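2019-12-14

Sourdough hydration tests, second batch. Notes for me and for whoever takes over the starter in the new year.

Fed the Sevulov starter last night at 1:1:1 and left it on the counter. Doubled by morning, a bit sharp on the nose. The Drukthorpe flour takes up more water than the last bag did, so the numbers from August are no use for it. Started over with 300 g flour per loaf and worked up from 68 percent.

68 percent: easy to handle, tight crumb, split on one side where I scored too shallow.
72 percent: best of the day. Held its shape out of the basket.
76 percent: stuck to everything. Spread flat in the oven. Flavor fine.

Salt at 2 percent in all of them. Bulk time was the same for each loaf, and I think that was a mistake - the wet one was ready well before the others and I let it go too long. Next time judge each one by the dough and write down when it was shaped.

The page from the old notebook with the Renaud schedule is back in the binder. It calls for a longer rest before the salt goes in. Did not try that today.
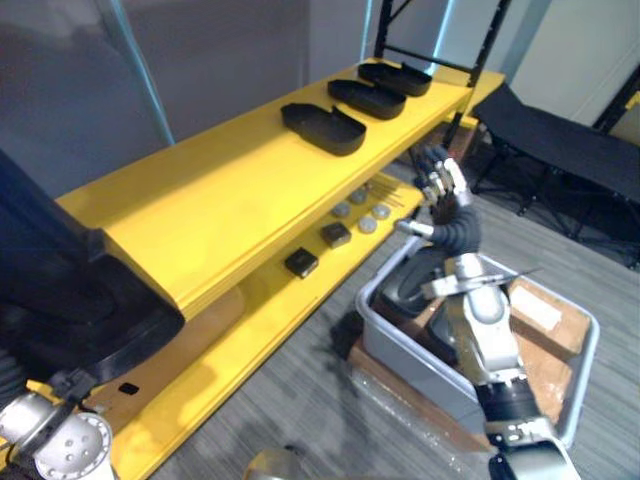 Beathag Sutherland thinks the 76 percent loaf failed on shaping and the water had little to do with it. She would give it a second preshape and a cold night in the fridge before trusting the result. She also wants the starter fed twice before the next bake, on account of the smell.

Fair enough. I shaped that one in a hurry. Will repeat 72 and 76 side by side, same flour, both cold overnight, and leave 68 out.

Oven notes: the dial reads low. Set to 450, the thermometer on the rack settled at 470 after roughly half an hour. Bottom crust was darker than I like on all 3 loaves. Moved the stone up one slot for the last one and it helped a little. Lid off at 20 minutes still seems right.

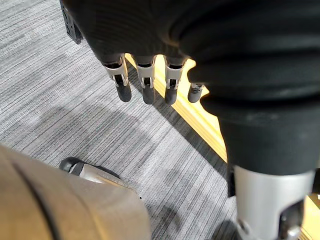

To do before next bake

Order more Drukthorpe, same grind if they have it.
Feed starter morning and night the day before.
Rice flour for the baskets - the Revance bag is nearly gone.
Find the short blade for scoring.
Copy the Renaud schedule out clean, the water stain has got into the times.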